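Ulleo park changes its music between the lands, and most guests do not notice

Theme parks like to speak about their rides and their parades. They speak much less about the sound that comes out of the bushes. This month the Ulleo park has published a long note on its website about how the background music is arranged, and it has become a popular topic among park fans.

The question came from the guests. Several of them had written on the forum that they could never find the place where the music of one land stops and the music of the next one starts. You walk out of the harbor village with its accordions, you pass a bridge and a popcorn cart, and suddenly you are listening to drums, but you cannot say when it changed.

According to the note, this is how it should be. Ulleo has 996 speakers outdoors, and most of them are built into lamp posts, flower boxes and false rocks. Each land has its own music loop. Between two lands there is a passage where neither of the loops is played. In these passages the guests hear only water, wind or birds, and part of this is real and part of it is recorded. The park calls them "washing zones," which is a word from the technical staff and was not meant for the public.

The passage is short on purpose. If it were longer, people would feel that they had left the park, and if it were shorter, the two kinds of music would meet in the air and sound like a mistake. The sound studio Radulović, which made the system, walked the paths many times at different hours, because a full path swallows much more sound than an empty one. The evening crowd before the fireworks was the most difficult.

Another detail is that the loops of neighboring lands are written in the same key. Where a little of one loop reaches the other, for example on a windy day, it does not hurt the ear. The tempo is also matched, but only in the two busiest lands. In the children's land it was tried and then given up. The composer's version for the carousel was slower than everybody remembered it, and parents complained at the information desk.

The new ride Metum, which opens in July, was the reason to work on the system again. It is a roller coaster with a loud lift, and its station is very near to the quiet garden restaurant. Walls were considered, but they would have closed the view to the lake. In place of the walls the park put a waterfall there. It has no story and no sign, and it is not marked on the map. It makes noise, and this noise covers the chain of the lift quite well from the terrace. In the queue, where guests are supposed to hear the lift and be a bit afraid, the waterfall can hardly be heard.

Fans have already started to look for other such places. On the forum there is now a hand-drawn plan of the washing zones, and in the comments under it there is a serious argument about whether the tunnel behind the theater should be included. The park has not answered this. It only confirmed that the plan is "mostly correct."

Ulleo is not alone with this kind of work. The smaller park at Bristum has used covered transitions between its areas for years, with a curtain of plants and a floor that changes from stone to wood. There the step on the wood is louder, and visitors look down for a moment, which gives the park a chance to show them something different when they look up again. Bristum has only 4 themed areas, so the effect can be repeated without becoming boring.

For those who want to hear the change themselves, the note gives some advice. The best time is the first hour after opening, when the paths are still empty. Start at the harbor, walk slowly in the direction of the bridge, and stop at each lamp post. The accordions become thinner from one post to the next and do not end in one place. After the popcorn cart they are gone.

The park also writes that it receives very few complaints about music, and that most of them concern shops, where the volume is set by hand at the counter. This will be changed during the winter closing. The shops will get a fixed level, with a small switch for the staff to make it lower but not higher.

A guided walk about the sound of the park is planned for the summer. It will take 2 hours and the groups will be small. Tickets are not on sale yet, and the price was not mentioned in the note.

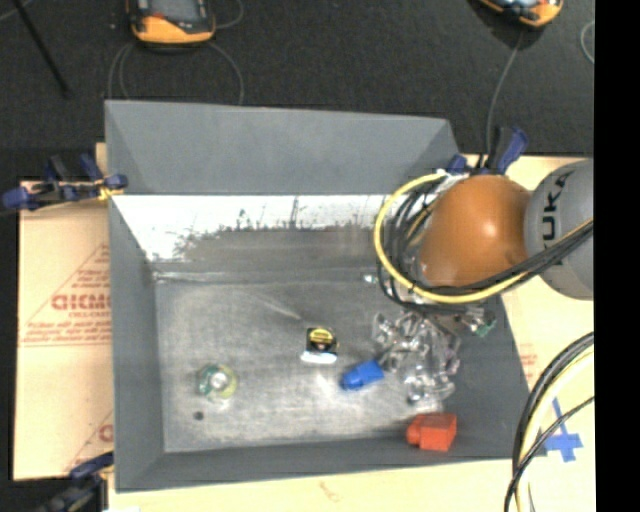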